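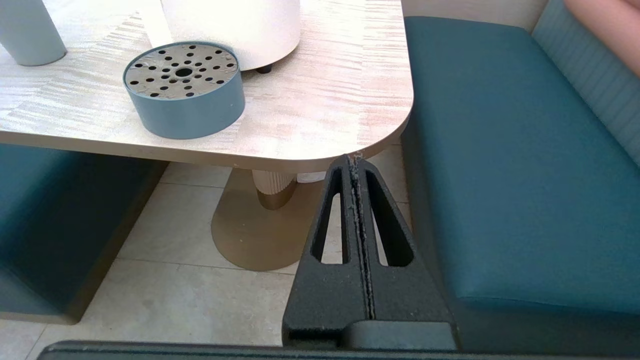 The maintainer of Rovau, a mod manager for the strategy game Butley, would like you to stop calling it finished. "People see a version 2 and think the hard part's over," he says. "I've still got a backlog I'm scared to open."

I went in with doubts. Mod managers promise one-click installs every couple of years, and every couple of years I end up dragging folders around by hand. Rovau says it will sort load order by itself. Does it?

"Mostly," he says. Pressed on that, he admits it guesses when a mod has no proper manifest, and plenty of the older ones don't. The catalogue lists 3,000 mods. He won't say how many have been tested with the new version. "Tested by me? I'd be lying if I gave you a number."
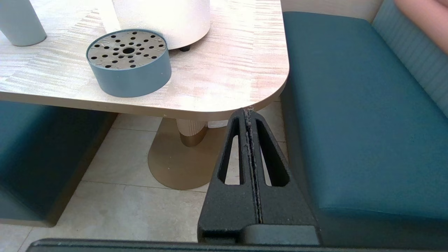
Page last modified: January, 17:40

The bigger worry is Najafi, the scripting layer underneath. The rewrite broke 17 of the mods I had installed, including a colour-blind palette I can't really play without. He calls that "the price of cleaning up". I'd call it a price paid by players, and he doesn't argue much.

"If an author's walked away, I can't fix their script for them," he says. "I can flag it — that's about it."

So why not keep the old loader going alongside? He tried that, under the name Avent, and dropped it after two test builds. Saves made in one wouldn't open in the other. "I'd rather get yelled at once," he says.

He also says a rollback button is coming. I asked when. "When it works." Until then my old install stays where it is, backed up on a second drive.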